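**Korska detention bill goes to second reading**

17th December. The Korska assembly returned the Siston detention bill to its justice panel with four amendments. The bill would let police hold a person for 200 hours without charge. Current law sets the limit at 48. 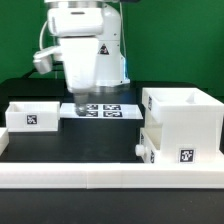 *A robotic arm over a tray with printed square markers.*

Two of the amendments deal with access to a lawyer. The first requires contact before any interview. The second removes the fee for legal aid, now charged at the Trundar holding center.
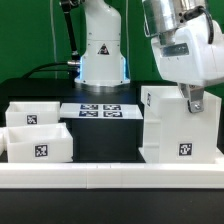
The other two cover records. Each transfer between sites would be logged, and the log given to the detainee on request. The Oláh Legal Center filed a 2,000-word comment in support of both but opposes the 200-hour limit in any form. Written comments are open until January. Members who plan to file should cite the section number and attach a signed copy.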